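The Pekel fingers came in the morning, in a padded envelope with no paperwork. I signed for them, put them on the bench and went back to my coffee. I had already spent most of a week with the Trolico set and I did not feel like starting over.

The job was simple to describe. Sinen made kitchens for hospitals and they wanted an arm that could clear plates. They had sent us a box of their plates, white with a light blue rim, and a letter that said the arm must take a plate by its edge and not chip it. We had until 14th October to tell them which fingers to buy. They did not want a report with theories in it. They wanted one name.

I had worked at the lab in Cabanatuan for seven years by then. My desk was next to the test table, and the arm was bolted close enough that I could hear the motors from my chair. At night, with the fans off, it made a small ticking sound as it cooled. I liked that sound and never told anyone.

The Trolico fingers were good. They were wide and soft and they forgave you. If the arm came in crooked they bent and took the plate anyway. The trouble was the softness. After enough lifts the pads went shiny, and then a plate would slide a little on the way up. It did not fall. It just slid, and I would stand there with my hands out like somebody waiting to catch a child.

The Pekel fingers were hard and came to a point. I screwed them on before lunch and ran the closing test with nothing between them. Then I opened them, set out a plate and sent the arm down to the rim. I watched on the wrist camera, because from my chair the arm's own elbow was in the way.

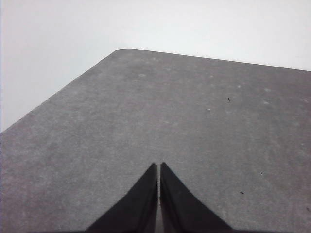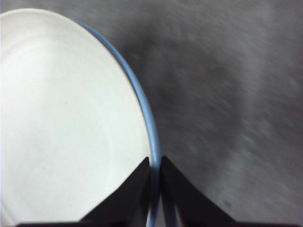
Wrist camera, pointed fingers: first picture, nearly closed on nothing; second picture, one on each side of the blue rim.

I saved both and wrote the finger name on a sticky note, and then I stopped for a while and looked at the second one. I had set plates on tables all my life. My mother had a stack with a blue edge, and I used to carry them in from the kitchen four at a time with my thumbs on the rims. She told me not to. I did it until I dropped them, one April, with guests in the house, and she swept up the pieces and did not say a word. For years after that I carried one plate at a time.

The arm waited for me to press the key. It would have waited all night.

I pressed it. The fingers shut, the plate went up, and I ran my own finger along the edge afterward and felt no chip. So I set the counter for 3000 lifts, which was what the letter asked for, and let it go.

It took five days. I slept at home for most of them, but I came in early and I stayed late, and I ate my lunch facing the table. The pointed fingers missed more often than the soft ones. When they missed, they closed on air beside the plate and the arm backed off and tried again. When they got hold of the rim they kept it. Nothing slid. By the third day I had stopped putting my hands out.

On the last evening I was alone with it. The counter ran down, the arm put the plate back on the table and lifted clear, and the motors cut off. I took the plate to the window and turned it all the way around under my thumb. Then I washed it in the little sink and dried it with a paper towel.

I wrote "Pekel" in the letter to Sinen, and under that I wrote that they should expect some second tries. They wrote back to say thank you and that we could keep the plates.

I took them home in the same box. There was no one to tell me how to carry them, so I took them up the stairs one at a time, and it was dark before I finished.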